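Mallmont gets its heat from the bakery next door

4 December 2019

The public swimming pool in Mallmont is now warmed by bread. More exactly, it is warmed by the gas engine that powers the Panagiotou bakery, a 100 kW combined heat and power unit that went into service last month after a delay long enough for the pool's season tickets to expire.

The unit makes electricity for the ovens' fans, mixers and cold rooms. The heat left over used to go up a flue. It now travels through 253 meters of insulated pipe under the street to a heat exchanger in the pool's basement, where the old boiler stands ready in case the bakery takes a holiday.

Fellari, the engineering firm behind the job, had promised a switch-on in May. Then the trench met a water main that was on no map, and the water main won. "We had drawings from three different decades and they agreed on nothing," said project engineer Lefteris Sotiropoulos. 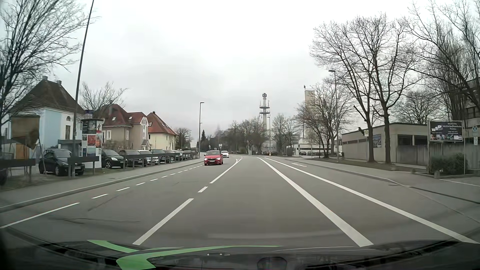

Photo: Fellari press office

The sums look decent on paper. The town expects to buy 1,065 MWh of heat a year from the bakery, at a price fixed for six years. After that the two sides will have to talk again, and the bakery will know exactly how fond the town has become of warm water.

Pool manager Antigoni Liapis is pleased so far, though she has had to explain to several swimmers that the water will not smell of rolls. "One gentleman seemed let down," she said.

There is one wrinkle. Bakers work at night and swimmers mostly don't, so a large storage tank holds the heat until the doors open. The tank is taller than the changing rooms and has been painted a green that the plans describe as "discreet."

Fellari's control software, called Taster, decides when to fill the tank and when to empty it. It sends a daily report to the town hall, where a spokesman confirmed that the reports are arriving and that someone will be assigned to read them.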